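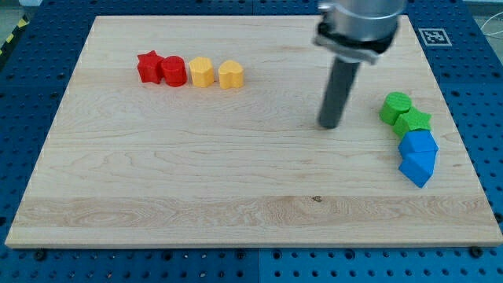
# Gethin maple board

I make these boards in my shop in Draltden, and the Gethin is the one I reach for at home (mine has been a bread board, a puzzle table and a parking lot for toy cars, sometimes all before lunch!). It's light maple with a thick front edge, pale cream in places and closer to honey in others. The grain wanders. Some boards get swirls, some get a little dark knot, and I leave those in because I like them.

Kids' blocks stand up nicely on it – stars, hearts, cylinders, whatever's in the bin. Blocks aren't included, sorry!

**Care**

- Wipe with a damp cloth and dry it standing up
- Rub in a little Narum board oil every 4 months, leave it 15 minutes, buff it off
- No dishwasher, please

I sand up to 200 grit and stop there, so it feels smooth but a plate won't skate around on it. If yours gets scratched up, go over it with the same paper and oil it again.

Boards ship from the Plirnau store, and the next batch goes up in December. Want a particular look, very wavy or fairly plain? Put it in the order note and I'll dig through the stack.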